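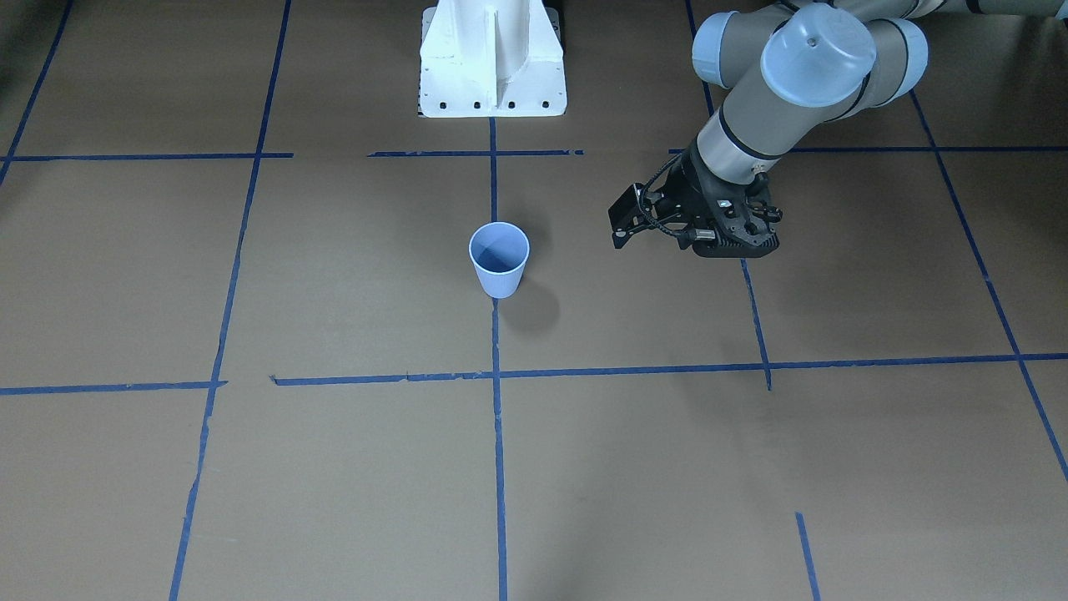

Start with more positions, not more repeats, Jozef Cuypers told me when I posted my first numbers in the November thread. I took the advice and I'm still stuck, so I'm asking again with more detail.

The task is picking up a paper cup with one arm. I drive the arm by hand, record the joint positions and two camera views, and train a policy on that. So far I have 116 recorded episodes. The floor is marked off with blue tape so I can put the cup down in a different place each time and write down where it was. After training, the arm does fine when the cup stands inside a cell. When the cup stands on a tape line it often closes the fingers short of the rim, or stops above the floor and waits.

I went back through the log and only 38 of the episodes have the cup on a line. The rest are inside cells, mostly near the middle. I record with Barta, which stores both cameras at the same rate, and nothing in the log shows dropped images.

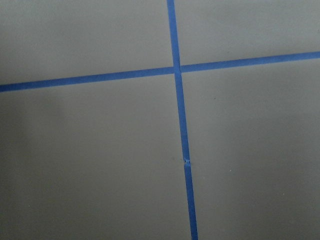 My question is whether the policy could be using the tape itself as a landmark, and if so, how to record so that it can't. The fixed camera always sees the base and most of the grid, so I'm less worried about that one. The wrist camera is another matter. When there's nothing in view except floor and tape, the strongest thing it has to go on is the crossing, and my crossings are all a bit different. At this one the cross strip makes a small step where the pieces meet, and there is a nick in the long strip further down. A person would ignore both. Would you re-tape the floor, pull up the tape and start over, or just record more with the cup on the lines?

Posted by gridfloor, 23 Feb 2024

3 answers

narkska_bench
It could be, yes. A quick check before you record anything: take the trained policy, put the cup where it normally works, and cover the nearest crossing with paper close to the floor color. Run it six times covered and six times uncovered. If the covered runs get worse, it's leaning on the tape. If there's no change, your problem is probably the uneven split and you can keep the floor as it is.

I would not redo the tape to make it neater. Perfect crossings are just as easy to learn as crooked ones. What helped us was moving the grid. We marked positions with small dots under the cup, so the dots were hidden as soon as the cup was down, and took the long strips off for half of the recordings. Keep the old episodes – they're still good data for the cells.

Also look at where your arm starts. If every episode begins from the same pose, the wrist camera sees nearly the same patch of floor every time, and then a torn bit of tape does become useful to it. Change the start pose by a few centimeters each time, and turn the wrist a little too.

Skendorby
more data. record on the lines until it's even with the cells and train again

tapedeck
I agree with the paper check. One thing to add is that the cup may simply be harder to see there. If yours is pale blue and the tape is blue, a cup on a line has less contrast at the base than a cup on plain floor. I'd record some episodes with a white or red cup on the same lines. If those work, then you know it's the color. Write the cup color in the episode notes, or you'll be going through video later trying to sort them.

Comment from gridfloor
The cup is pale blue, and I hadn't thought of that. I'll do the paper check first and then the other cups. My start pose is the same every time, so I'll change that as well.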